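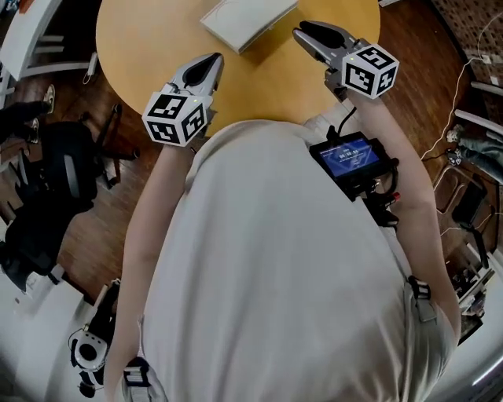
Teaching by hand

I've spent a lot of time around robot arms, and my idea of how you train one was always a bit grim -- somebody hunched over a joystick, nudging the thing towards a mug. So I was quite cheered when I got to the Drusar lab on a Tuesday in March and found people doing the jobs themselves, with a gripper in each hand.

The method is called Nondska, and it's lovely and simple to try. You strap in, pick up the grippers and get on with it. The white cubes with the black patterns are there so the system can work out where each hand is, and there's a little screen on your forearm with a timer on it. I had a go at opening a flat box and I was dreadful! My first nine tries were binned, quite rightly.

What the team wanted to know was how few goes they could get away with. They collected 2499 in all, threw out the fumbles (mine included) and trained on 2000 of them. Then they did it again with smaller and smaller piles. The surprise was how well the robot coped with around 131 goes at a single job, so long as they came from several different people working at different tables. A bigger pile from one tidy expert did worse, and I must say I enjoyed hearing that.

It still struggles with anything floppy. Tea towels are a disaster, and carrier bags aren't much better. The next round moves to a bigger room at Drummond, where the trained arm, Romby, will be given boxes it hasn't met before.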